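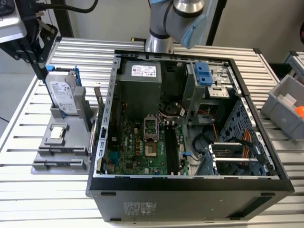 Up at six again, and not by choice. The neighbor's rooster has decided that June belongs to him. I made coffee, stood at the sink and read the water bill, which says we used 1,231 gallons more than last month, so I guess I do have to stop leaving the hose on the beans!

The big thing today was the Skidcombe walk. Laine Ramanauskas and I have been saying we'd do the whole ridge path since before the winter (she even bought socks for it), and this morning we finally went. It's eight miles if you park at the bottom and 800 feet of climb, nearly all of it in the first stretch, and I was puffing like an old dog by the second gate. Laine talked the entire way up about her sister's kitchen. I said "mm" a lot.

But the top — oh, I'd forgotten. Foxgloves all down the north side, and wind enough to lean on. We ate our sandwiches behind the wall (egg for me, some kind of fancy pickle thing for her) and watched a man try to fold a map for what felt like half the lunch hour.

Came down the Clarken side, wrong turn at the stile, ended up in somebody's hay field and had to go back. My left heel has a blister the size of a quarter. Laine's socks did just fine, and she mentioned it.

Home by four, bath, leftover soup. I still haven't called Mom back, and the beans need picking before they go stringy. Tomorrow, first thing, if the rooster has anything to say about it.

18 comments · 8 shares
Back to top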